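Okay, bottle cap thread, as promised! I started saving them in June and I'm up to 248.

Blues are my favorite by a mile. You would not believe how many blues there are.

Ladan Shirazi traded me 2 reds from Nondusa for a plain green and I still feel like I robbed her!!

Sorting tip: go by color first, then by size. I did it the other way and had to start over (all 209 of them, at the time).
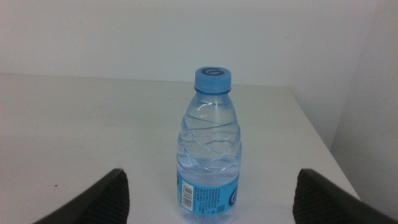 Photo: Jui-lin Chien

Light blue with a darker swirl on top. I keep reading it as a G. And look at those little ridges! I want this one so much.

Next up is the mosaic. Send me your oranges, please, I'm very short on orange!

Contact | © Kiros Degefa | Back to top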